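The Gray Board

The night before the result, I had eaten two bowls of cereal for dinner and talked out loud to a robot arm for most of an hour.

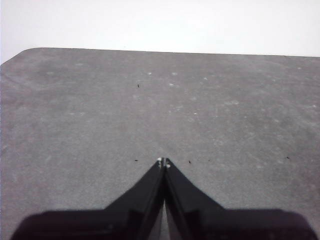
I was telling it about dust. We had spent the whole spring at Stockdale teaching Drornis to find things on a board: bolts, buttons, a key, the cap off a pen. It was good at that. Put anything in front of it and it would go over and pick it up. What it could not do was leave a bare board alone. It would close on a speck of grit or a bit of lint, lift nothing, carry the nothing to the tray and let go of it with great care. Then it would go back for more.

My boss called this the empty hand problem. She had a bet on with the people at Allbridge, who used the same arm and had the same trouble, and who thought the answer was a sharper camera. I thought so too, until June.

The idea came while I was hunting for my glasses. I had run my palm over the top of the dresser in the dark and known, right away, that they weren't there. I hadn't seen a thing! I had touched the place and the place had told me. I stood there in my socks, grinning at a dresser, and then I drove back to the lab.

So the method was this, and I still love how plain it is. Before Drornis was allowed to grab, it had to guess what it would feel. It looked through the wrist camera, wrote down the push it expected at its fingertips, and then came down with the fingers closed and gave the spot a light sideways nudge. If it had guessed "something" and felt only board, that was a miss, and it had to learn from the miss. It did this on the same gray board, with the same scuffs, over and over. No prizes for picking things up. The only thing it got credit for was being right about what was there.

We gave it 300 tries to learn on. I sat with it for nearly all of them, because I couldn't stand to be in another room.

The early ones were terrible. It guessed "something" at every pale spot. It guessed "something" at a smudge. I had a speaker hooked up so that each miss made a little wooden knock, and by midnight the lab sounded like a slow carpenter had moved in. Then there began to be gaps between the knocks. I noticed it the way you notice rain letting up – first you're not sure, and then you're listening for it.

I called my sister at 2 in the morning and held the phone out over the bench.

"I don't hear anything," she said.

"I know!" I said. "Isn't it great?"

She asked if I had eaten. I told her about the cereal.

The test was the next afternoon. My boss came, and two people from Allbridge drove over in a van with Cireto painted on the side, which was the name of the company they'd bought it from. There were 13 boards, all new to Drornis. On most of them we had set out one small part. On 3 of them there was only dust, and I had made that dust myself, shaking out the pocket of my winter coat.

It went through the boards with parts at an easy pace. Nudge, grab, tray. Nudge, grab, tray. I had seen it do that much before and so had everyone else.

Then came the first dusty one. Drornis came down over a fat piece of lint, the kind it had chased all spring. It nudged. It waited. My boss had hold of my sleeve, and I don't think she knew it. The arm moved over to a dark crumb, nudged that, and waited again. Then it rose straight up, swung back to its rest and stayed there with its fingers shut.

The log on the screen said: nothing here.

I yelled. One of the Allbridge people yelled too, which was kind of him, given the bet. My boss let go of my sleeve and asked me, very calmly, to bring the next board. I carried it over with both hands so I wouldn't shake off the dust.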